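Rilholm Picking Guide
Section 5: Collecting grasp examples from the bin

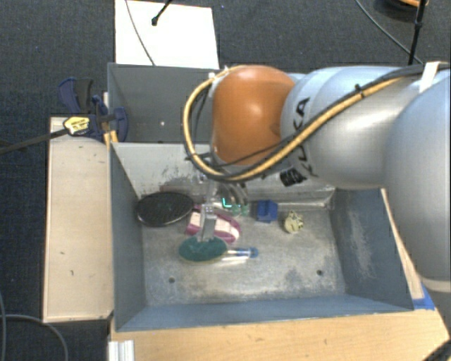
Milagros Cruzado asks that operators finish a whole session before looking at the success rate, as the early numbers swing too much to be useful. Her note applies to every step in this section.

Before you start

Keep the load mixed. A bin holding one kind of object teaches the model very little about the others.

CAUTION: Stay outside the arm's reach whenever the drives are on. Press the stop button before putting a hand in the bin.

1. Place the objects in the bin by hand. Let them fall as they like.
2. Close the session log from the previous operator and open a new one under your own name.
3. Set the attempt limit to 800.
4. Run the empty-gripper check. If it fails, clean the fingertips and repeat.
5. Start collection at low speed. Move to normal speed after 204 attempts with no fault.
6. When an object leaves the bin, pause, return it, and mark the attempt "dropped outside."
7. At the limit, save the log and copy it to the Macapagal server.

NOTE: Do not delete failed grasps. The Etcombe training set has 1,951 of them, and the model needs both kinds.

If the arm stops in mid-attempt, mark the attempt "void" and restart from step 4. Report repeat stops to Renato Magbanua.

Related sections
Section 4: Homing the arm
Section 6: Checking labels
Section 7: Sending logs to Villa
Fault codes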